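Small kitchen, not enough sockets – what did you all do?
Home & DIY > Electrics and lighting

marrowfat2105
2018-07-04
We've finally got the keys to our flat in Zustemham and I love it! Big windows, lovely light, a proper larder. But whoever did the kitchen put in one double socket for the whole worktop. Kettle, toaster, mixer, radio... I'm forever swapping plugs. How have other people managed, ideally without taking the tiles off?

hrankin_allotment
Welcome to the club! Ours was the same when we moved in. We had two doubles added in March, surface mounted above the tiles, and it's changed the way I cook. The mixer lives out now and I bake twice as often. Cost us 200 all in, and he was gone by lunchtime.
Heather Rankin

Clidex_fan
Before you spend anything, have a good look at what really needs to be plugged in at once. I use a short strip for the small stuff (radio, phone, scales charger) and leave the wall socket for the kettle. The blue ones are cheerful and easy to spot when you're clearing up. 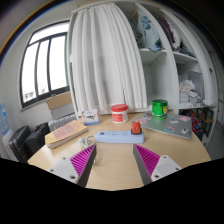

Re: Small kitchen, not enough sockets

oldhaldane
Sorry, I can't agree with the strip idea in a kitchen. Fine in a study, but next to a sink? And people always end up putting the toaster on it. Get the sockets done properly.

Clidex_fan
I did say small stuff! Mine is at the far end, miles from the tap. Toaster and kettle go in the wall, always have.

oldhaldane
Fair enough, and you're sensible about it. My brother-in-law isn't – he had a kettle and a heater on his.

hrankin_allotment
I'm with oldhaldane for anything that heats up. But a strip for a radio never hurt anybody, surely?

marrowfat2105
Brilliant, thank you all! I'm going to ask for a quote for one extra double by the larder and see how we get on. Heather, did yours match the old ones?

hrankin_allotment
Nearly! The new ones are a touch whiter. I stopped noticing after a week – too busy making scones.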